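Progress report, second quarter of the Krishnan oral history transcription grant
05/08/2020

Hi all,

Well, it's been a busy stretch, and I have more good news than bad this time! When I wrote in December we had 13 interviews fully typed up and a big pile of audio I was a little scared of. We're now at 30 finished transcripts out of the 164 recordings in the collection. I know that still sounds like a small slice, but the slow part (agreeing on how to type everything) is behind us and the pace has picked up a lot.

The style guide is done. It runs to 15 pages, which is longer than I promised you, mostly because of the section on mill words. The Jurkeck recordings are full of shop talk, and half of it isn't in any dictionary I own. We now have one agreed spelling for each term and a rule for marking the ones we can't make out. False starts stay in, coughs come out, and laughter goes in brackets. We went back and forth on "gonna" and "going to" for a couple of weeks and settled on typing what the speaker said.

Jalolell, the transcription firm we hired for the first pass, has been good to work with. Their turnaround has been quicker than the contract asks for, and their typists flag a doubtful word instead of guessing, which saves me hours. Speaker labels on the group interviews were a mess at first – three sisters talking over each other will do that – so we now send a short note with each file saying who is in the room and who speaks first. The last batch came back almost clean.

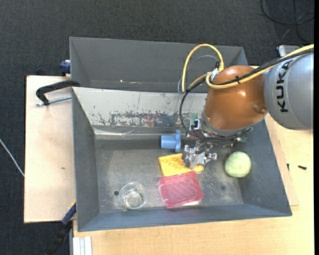 My own time has mostly gone to checking, which means headphones on, foot pedal down, and every transcript read against the sound from start to finish. An hour of clear speech takes me most of a morning, and an hour of the older tapes can eat a whole day. Names and lettering are where I slow down the most. Typists who hear a company name spoken often write it the way it sounds, so the guide now says that anything printed on a machine gets typed the way the maker prints it, all capitals included. Same goes for part names and model names. I've gone back through the early transcripts and fixed those.

The Unus software is working out for time stamps. It puts one in at every change of speaker, and I can click on a line and hear it. It does trip on long silences, so I still set those by hand. I'd like to keep the license going for the rest of the grant, and there's room for it in the equipment line.

Now the not so good part. A handful of the Jurkeck tapes have a hum that covers the quieter voices. I've tried the cleanup filters we have and got nowhere much, so I'd like to move a little money from travel (which I'm not using anyway) to have those tapes copied again by a sound lab. Could you let me know if that needs a form, or if an email will do?

Next up is the second group of family interviews, then the index of places. I'll send sample pages with the next report.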